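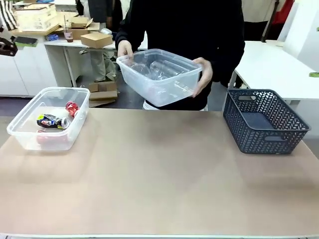

Costholm to Sell Refill Pouches for Its Face Creams and Cleansers

Skin care company Costholm will begin selling refill pouches for four of its face products this spring, the company said in a notice to retailers dated 3/9/26. The pouches cover the gel cleanser, the milk cleanser, the day cream and the unscented night cream. Toners and serums are not included.

The pouches will go first to 20 stores, most of them in and near Rivham, and to the company's own website. Other stores that carry the brand can place orders once the first group has been stocked. Costholm did not give a date for that.

Customers who already own a full-size bottle of either cleanser can reuse it. The two creams are different. They are sold now in a jar with a fixed inner liner, and that jar cannot be refilled. Shoppers who want the cream refills will need to buy a new jar with a lift-out cup, which goes on sale the same day as the pouches. The new jar holds the same amount of cream as the old one.

Farzana Durrani, who heads product development at Costholm, said the company had looked at refills before and dropped the idea over the creams.

"The cleansers were easy," Durrani said. "You cut the corner and pour. A thick cream doesn't pour, and people were scraping it out with a spoon. We didn't want to sell that."

The version going to stores has a wide spout at the bottom corner and a stiffer back panel, so the pouch can be pressed flat against a counter and rolled up from the top. Durrani said testers in January were able to empty it without cutting it open. The test group was made up of 40 regular customers who had signed up through the website. They were given one pouch of the night cream and one of the gel cleanser and asked to fill out a form after each refill.

The most common complaint on the forms was about the cleanser, she said. Several testers poured the new gel on top of what was left in the bottle and found that the pump clogged. The printed directions now tell customers to use up the old product, rinse the bottle and the pump with warm water, and let both air-dry overnight before refilling.

"Overnight means overnight," Durrani said. "If there's water left in the bottom it thins out the gel, and then we get a letter about it."

Each cleanser pouch holds enough for one full-size bottle. Each cream pouch fills the cup once. The formulas are the same as those in the current packaging, the company said, and the ingredient list is printed on the back of every pouch along with a batch number. Costholm is asking customers to write the batch number on the small label that comes with the pouch and stick it to the bottom of the jar or bottle. The number will be needed for returns.

Opened pouches cannot be returned. Unopened ones can, on the same terms as the rest of the line.

The price per refill will be lower than the price of the same product in a bottle or jar, but Costholm left the exact amount up to stores. On its own website, cleanser refills will cost $4 less than the bottled version and cream refills $3 less than the product in its jar. The jar with the lift-out cup will be sold only with cream already in it, at the current price. There are no plans to sell it empty.

The pouches themselves are made of layered plastic film and are not accepted by most curbside recycling programs. Costholm said it will take them back by mail. A prepaid envelope can be requested at checkout on the website or picked up at a participating store, and each envelope holds several empty pouches. The pouches should be rinsed first. Caps can stay on.

Gorkton, the packing firm that fills Costholm's travel sizes, will also fill the pouches. Costholm will go on filling its own jars and bottles. The first run includes more cleanser than cream, and Durrani said stores should expect the night cream to be the first to run short.

"It's our best seller and it's the slowest one to fill," she said. "We'll catch up by summer."

The travel sizes stay as they are for now. So does the gift set, which will keep the old day cream jar until the remaining boxes are used up. Shoppers who plan to refill should check the lid before buying a gift set — the new jar has a raised ring around the top, and the old one is flat.

The body lotion may be next. Durrani said a larger pouch is being worked on but that the spout used for the face creams lets the lotion out too fast. She would not say when it might be ready.

Tavares, which carries the full Costholm line, said its stores in the first group will set aside one shelf for the refills next to the regular bottles. Staff will have a sample jar on hand to show how the cup lifts out. The chain will not refill containers for customers at the counter.

A list of the first stores will be posted on the Costholm website when the pouches ship. Customers with sensitive skin who have questions about the unscented cream can call the number on the back of the jar. Costholm said the night cream refill is filled on a separate line from the scented products.

Contact the newsroom | Corrections | Terms of use | © 2026 All rights reserved | Back to top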